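Mar 14, 2024
By Hoi-yan Tang
Filed under: Old House, Small Jobs

I have finally fallen for sash windows, and I didn't see it coming! We've been in the Ellwood house for 17 months, and for most of that time I thought of the windows as the things that rattled. Then in January the one over the stairs slid down by itself in the middle of the night with a bang that woke everybody up, and I decided to learn how they work.

So a sash window hangs on cords (or chains, if yours are fancier than mine), and each cord runs over a pulley at the top and down into a hidden pocket in the side, where there's an iron weight. The weights balance the glass. You can lift a huge heavy window with two fingers, and it stays where you leave it. No electricity, no springs, and ours are from the 1890s. I love that so much.

The pocket has a little cover, usually buried under a lot of paint. Mine took me a whole evening with a dull knife and a podcast. Behind it I found a weight, the frayed end of the cord, a pencil stub, and a folded bus timetable for Curkham, which I'm keeping.

New cord cost less than I expected. I went for the waxed cotton kind — the man at Waltitz said it wears better than the shiny stuff — and bought enough for 3 windows, which was optimistic. Measure the old cord before you throw it out. I threw mine out first and had to guess, and my first try was so long that the weight hit the bottom of the pocket before the window was all the way up.

Second try, perfect. I've been opening and closing it every time I go upstairs. The kitchen pair is next, probably in April once it's warm enough to have a hole in the wall for an afternoon. 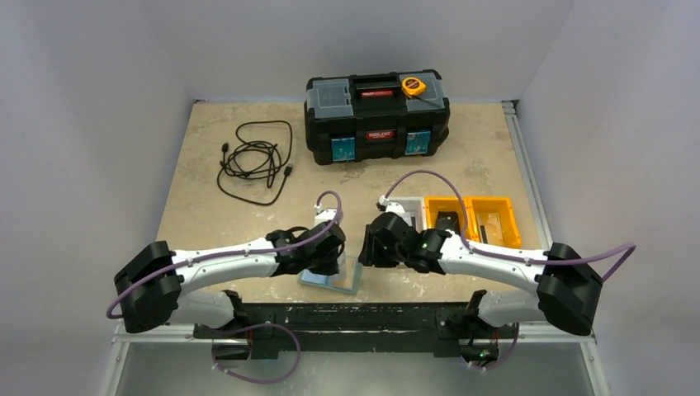
Tien-fu Tsao: Check the pulleys while you have the kitchen ones apart. Mine were painted solid, and the new cord wore through in a year from dragging over them. A drop of oil once they're clean and they should spin fine.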